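Londo Tray Service: equipment page
27 February 2018
By Damián Insaurralde, Kerkport Dining Equipment
Reading time: 4 minutes

The Londo tray service is a set of everyday tableware for day centres, school dining rooms, residential homes and training kitchens. It is supplied by Kerkport and is built up on a blue tray, to which the purchaser adds plates, boards, tumblers and cutlery as the establishment requires. All pieces may be ordered singly.
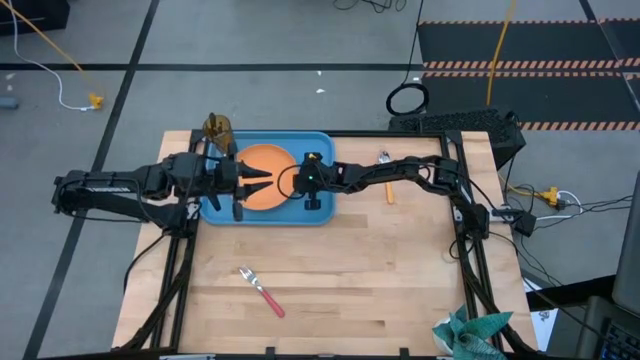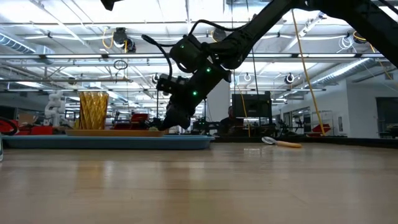
Blue tray and amber tumbler, with a colour-handled spoon to the right of the tray.

The service was first listed in October as a replacement for the Jacquet compartment tray, which has been withdrawn. Establishments holding Jacquet trays may continue to use them alongside the Londo pieces, but lids and dividers for the older pattern are no longer kept in stock. Remaining orders for Jacquet spares should be sent in writing to the Skedatham office before the present price list lapses.

The tray

The tray is rectangular, with a raised rim on all four sides. It is sold in one size only. The unladen weight is 956 g, and purchasers who intend to carry trays on a trolley are asked to take this figure into account when working out the full load of each shelf. The corners are rounded on the inside so that a cloth can be drawn along the rim without lifting.

Blue was chosen following comments from dining room staff, who asked for a colour that would stand out against pale table surfaces and against most foods. Other colours are not offered at present. Small differences of shade may be found between one delivery and the next, and purchasers who wish all trays in a room to match should place a single order for the full number.

Trays stack when empty. A stack should not be taken above the height of the trolley rail, and trays should not be stacked while plates or boards remain on them.

Plates and boards

The round plate is available in orange and in white. It is intended for the main course and sits within the tray with room left for a tumbler at the upper corner. The orange plate is generally preferred where diners have difficulty in telling the edge of a pale plate from the tray or table beneath it.

The wooden board is offered as an alternative to the plate for bread, fruit and other cold items. It should be wiped with a damp cloth, dried upright and oiled when the surface begins to look dull. It must not be put through a dishwashing machine or left standing in water. Boards which have split should be taken out of use. Sanding is permitted for light marks, provided the board is oiled afterwards and left overnight before it is returned to the dining room.

Plates and boards are not intended to be used together on the same tray.

Tumblers

Tumblers in the Londo service have a textured outer surface, which gives a firmer hold than a smooth wall. They are supplied in amber. Two types are kept, and the order form asks for the type to be stated. Establishments which do not allow glass in the dining room should mark the form accordingly, in which case only plastic tumblers will be sent, including any sent later as replacements.

The tumbler should be placed on the tray before it is filled. For diners who are served at the table, we advise that the drink be poured once the tray has been set down.

Cutlery

The cutlery has metal heads and coloured handles. Spoons are supplied with orange or pale yellow handles and forks with red handles. Knives are listed separately and are sent only on request.

Many establishments allot one handle colour to each table or group, and this can be helpful when cutlery is sorted after washing. Kerkport does not lay down any scheme of colours, and handles may be mixed freely. Cutlery is packed by type in bundles of 6.

In establishments where table laying is taught as part of a daily living course, staff may wish to settle on one arrangement and keep to it throughout the term. A common arrangement is as follows:

The tray is set square to the edge of the table, with space in front of it for the forearms.
The plate or board is placed on the tray.
The tumbler is stood towards the upper left for diners who eat with the right hand, and towards the upper right for those who eat with the left.
The spoon is laid on the table to the right of the tray and the fork to the left.
A folded cloth is placed last.

Learners who find the tray too full may begin with the plate and spoon alone. The remaining pieces can then be added one at a time over several sessions.

Cleaning and storage

Trays, plates, tumblers and cutlery may be washed by hand or by machine on a normal dining room programme. Scouring pads will mark the tray and should be avoided. Trays should be fully dry before they are stacked. Coloured handles should be looked over each term, and any spoon or fork with a loose or cracked handle should be set aside.

Where storage is limited, trays may be kept on edge in a plate rack. Cutlery should be stored with the handles upwards.

Supply and ordering

A starter pack of the Londo service serves 4 diners and contains trays, round plates, tumblers, spoons and forks. Boards are charged separately. Plate colour, tumbler type and handle colour should be given on the form. If no handle colour is given, spoons will be sent with orange handles.

The Skedatham store held 2,244 trays when this page was prepared. Larger orders may be divided between two deliveries, and the purchaser will be told of this before the first is sent. Goods are delivered to the ground floor entrance only. Establishments without a person on site to sign for the goods should say so when ordering.

Single trays can be lent to schools and day centres for inspection. The tray is to be returned clean and in its original packing, and return carriage is paid by the borrower. Boards and cutlery are not lent.

Pieces found to be damaged on arrival should be reported to the Skedatham office with the delivery note number. Replacements are sent with the next delivery to the district, and damaged pieces need not be returned unless the office asks for them.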